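Histavstead Music Board > Album Talk > Boneck, "Pruletti" anniversary reissue

needledrop_5
So the box shows up in October. 100 bucks for a record I own twice. Anyone else weak?

tambourine_tax
Weak and already charged. Number 1111 of 1790. I plan to be smug about it until the download code expires.

oldbside
The first pressing sounds better. Melnychuk mastered the new one for people who listen in the shower.

needledrop_5
You said that about the last reissue, and you hadn't heard that one either.

oldbside
I was right, though. Anyway, clearing a spot for mine.
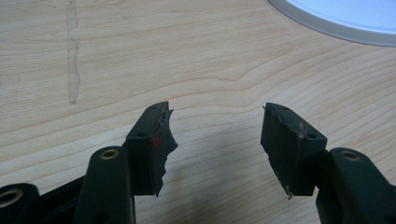
The table, nice grain

tambourine_tax
So you did order it.

oldbside
For research.

choirloft
Can we talk about side two? The gospel backing singers carry that whole half and they still get one line in tiny type. A big anniversary was the time to fix it.

needledrop_5
Agreed. The guy who played shaker on one song gets a paragraph.

tambourine_tax
Disagree a little. The new booklet has five pages on them. It's the sleeve that's stingy.

choirloft
Five pages nobody sees unless they pay 100 dollars. Great tribute.

oldbside
Same table, by the way.

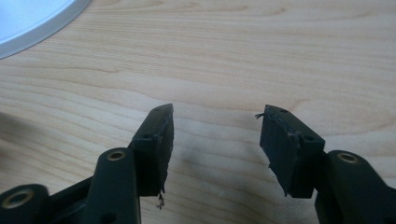

The table again, pale wood with wavy grain

choirloft
Still think the singers deserved the sleeve.

oldbside
They did. First pressing got that wrong too, and I'll deny typing this.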